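Search this site Search Menu

The Last Bowl at Brurkolham

6th September - by Ásgeirsdóttir

The dishwasher at Brurkolham had a row of five buttons, and the house had five opinions on what they did.

I moved in knowing none of this. The advertisement had promised a shared kitchen, good light and "a relaxed household," and I believed it as far as the kitchen door, where a sheet of paper was taped at eye level. It was headed Loading. It ran to 1,154 words. I know because the author had put the word count at the bottom, the way you do when you expect to be graded.

The rules were sensible to begin with. Bowls were to lean, plates were to stand, nothing wooden, ever. By the second column they had become personal. "A bowl laid on its back is a pond," said rule 31. "We are not keeping ponds." Rule 32 had been crossed out in green ink and replaced with rule 32, in the same words, in blue.

On my first night I rinsed one white bowl, opened the door and slid it in wherever it would go. I went to bed feeling like a citizen. In the morning the bowl had moved two places to the left.

I moved it back. By lunch it was on the left again, leaning, with what I can only call confidence.

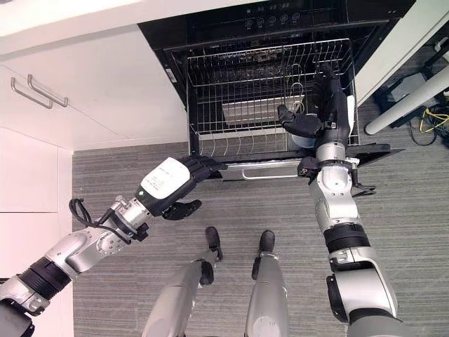

The Zosard Short Fiction Circle

It went on like that until December. We were all perfectly pleasant on the stairs. We talked about the weather and the boiler, and whoever it was would hold the door for me with the same hands that had been at my bowl. I began coming down at odd hours in my socks, hoping to catch somebody bent over the rack. The carpet was good for this. Who puts carpet in front of a dishwasher I couldn't say, but it let a person creep.

I never caught anyone. What I found was evidence. A flat gray plate would be lying down at midnight and lying down the other way at one. Once I found a note folded inside a mug. It said "Really?" and I spent most of a weekend wondering if it was meant for me or the mug.

Then the Jindon people upstairs bought a second sheet of paper. Theirs was called Unloading. It had 69 rules, ten of them about lids, and it contradicted the first sheet so thoroughly that you could not put a fork away without taking sides. I took sides. I'm not proud of it. I wrote a third sheet, Stacking, and I stopped at about 2,000 words only when the tape gave out.

The house meeting was held standing up, around the open door, with the rack pulled out between us like a body. Everyone had brought a pen. Somebody proposed a vote on bowls. Somebody else wanted a vote on whether to vote. I reached in while they were arguing, took hold of my bowl and leaned it to the left.

The talking stopped.

"So it's you," said the woman from the back bedroom. "You're the one who keeps moving my bowl."

I looked at it for a long time. It was white. It was a bowl. Mine, I now recalled, had a chip in the rim, and was very likely still in a box under my bed.

"Only to the left," I said.

She thought about that, and then she showed me where the tablets were kept.

Contact the Circle | © Zosard Short Fiction Circle | Back to top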